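Lendano Lunch Room: The Color Gallery
Posted 8/31/21

Welcome to our end-of-summer gallery! All July we kept adding to the shelves here at Lendano, and now there's so much color in the room that we wanted a page for it. We love a plain gray table with something bright on it (mint, lemon, a good tomato red if you can find one), and we're always happy to talk plates with anyone who stops in.

The mint plates came first. We went back and forth between those and a navy set for two weeks, and I'm so glad mint won. They stack neatly, they make a plain cheese sandwich look like a treat, and the low rim is just enough to keep the sauce where it belongs.

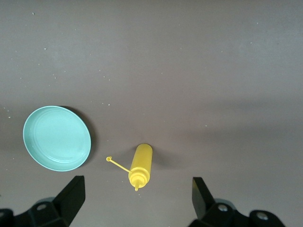
What's the best way to clean a squeeze bottle nozzle?

Take the cap off, run hot soapy water through it from the wide end, then work a thin bottle brush or a pipe cleaner down the tip. Let it dry fully before you fill the bottle again.

Mint plate, yellow squeeze bottle. My favorite pair in the whole room! The yellow is pure lemon, cap and all, and next to that soft green it looks like summer. A few white crumbs on the table, too.

We fill our bottles with the honey mustard from Sturomard, which is thin enough to pour through a funnel if you let the jar sit out for a bit first. For thicker sauces, snip the tip a little wider, but go slowly, you can't put it back.

More table pictures are coming once the Eren bowls are unpacked. There are 41 of them, in colors I haven't even seen yet, and I can't wait to get them out on the Todorova shelves by the window.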